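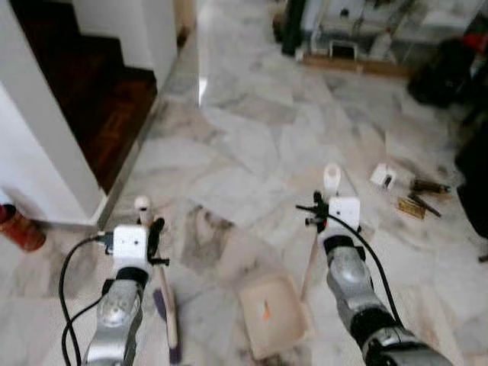
According to one tenant in the Travcombe building, the recycling bins were never the problem, the labels were. The tenant said the stickers had faded so much that people gave up and put everything in the nearest bin. We heard this in our first week and it changed what we decided to study.

Our group wanted to know if clearer labels would lower the amount of trash mixed in with the recycling. We used the bin room on the ground floor, which serves 230 apartments. The bins are Zedeo models with a flat lid and a slot on one side.

Method

We sorted the recycling for 14 days with the old labels and 14 days with new ones. The new labels had drawings of common items and very few words. Each bag was opened on a tarp, sorted by hand and put back. Anything the city does not accept was written down as a wrong item. Greasy pizza boxes were marked wrong even if only the bottom was stained. We argued over this and kept the rule the same for both periods.

Results

With the old labels we found 2,818 wrong items. With the new labels we found 2,085. Plastic bags were the most common wrong item both times. Glass hardly changed.

Problems

Two families moved out during the second period and left a lot of packing foam, which we included. The Curby pickup also came a day early once, so that day was sorted in a hurry. We did not have a second building to compare with. The Negash building next door said no.

If we did it again in October, we would put a label on the lid as well as the front, as the front is hard to see when the bins are pushed together.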